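Home | Recipes | Kitchen basics | About | Contact

How to clean a burnt steel pot without scratching it

By Chrysoula Sfakianakis

3 comments | 33 shares

Last March I forgot a lentil soup on the stove and went to answer the telephone. When I came back, the bottom was black. My neighbour Edvin told me to throw the pot away, but it was a good pot and I did not want to. Since then I have cleaned it many times in the same way.

You need baking soda, white vinegar, a soft sponge and a spatula of plastic. Please do not use steel wool. It makes small lines in the metal and afterwards the food sticks there.

1. Let the pot become cold. Cold water in a very hot pot can bend the bottom.

2. Take out all the loose food and pour in water until the burnt part is covered. Add 2 big spoons of baking soda.

3. Bring it to a slow boil and leave it for roughly a quarter of an hour. Stay in the kitchen this time!

4. Switch off the heat. When the water is only warm, push the spatula flat under the black layer. It should come up in pieces. If it does not, repeat step 3 and do not press harder.

5. Pour everything out, put in a little vinegar and rub with the sponge. The vinegar also removes the rainbow colours which steel gets from heat.

6. Wash with normal dish soap and dry with a cloth at once, otherwise you will have white spots from the water. 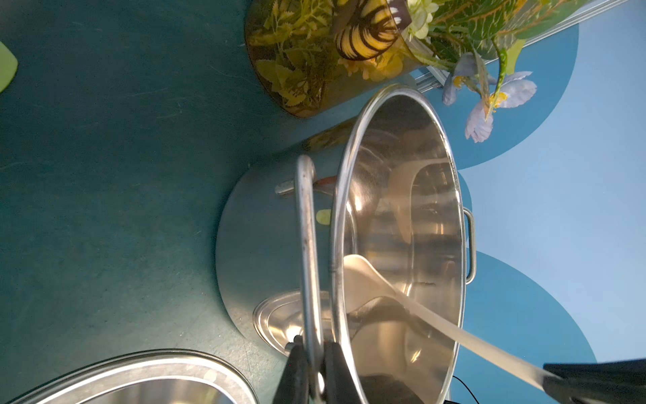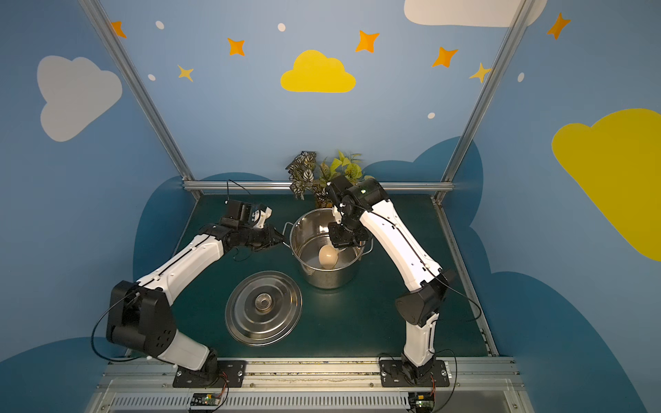 For burnt milk I do it a little differently. I leave the soda and water in the pot until the next morning and do not boil it at all. Milk smells bad if you heat it again. For the outside of the pot, make a thick paste from soda and a few drops of water, spread it, wait one hour and wipe it away with a wet cloth.

We use cookies to improve your visit. Accept | Settings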